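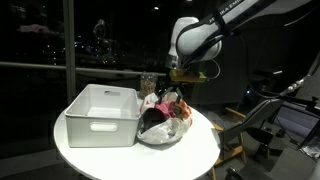 Small things on the table, how do you sort them?
Started by yamila_toledo, 2019-06-20

yamila_toledo
Hello all. My evening habit is now this: I put everything small from the day in one shallow bowl on the round table, wrappers, plastic bags, packets, and after dinner I move what I keep to a white plastic bin with handle holes. My question is about the bin. Do you divide it inside or leave it open? Since February I tried both and I am not satisfied with either.

wenceslao_q
Leave it open. I bought dividers from Lucero, 226 pesos each, and every crumpled bag jumped out of them. I only lost money.

RubyLeeT
I don't agree with Wenceslao. Dividers work if you fold the bags first. Mine are in triangles, it takes me 5 minutes in total.

wenceslao_q
Five minutes every evening is a lot for plastic bags.

RubyLeeT
Then throw them out the same day and you need no bin :)

noreen.m
For me the bowl is the problem. When there is a bowl, people fill it. We took ours away and the table stayed clear for about 90 days, then my husband started to use a plate.

yamila_toledo
Noreen, I laughed, but I need the bowl. Without it the things go on the chairs. The folding I can try - but what do you do with wrappers? They don't fold well.

RubyLeeT
Wrappers go to the trash, Yamila. Why do you keep them?

yamila_toledo
Sometimes I want to remember what I bought. The sweets from Mulley have the price on the back, for example.

noreen.m
Write it on a paper and put the paper in the bin. Also keep the nuts and grains in a jar away from the bowl, mine got mixed once.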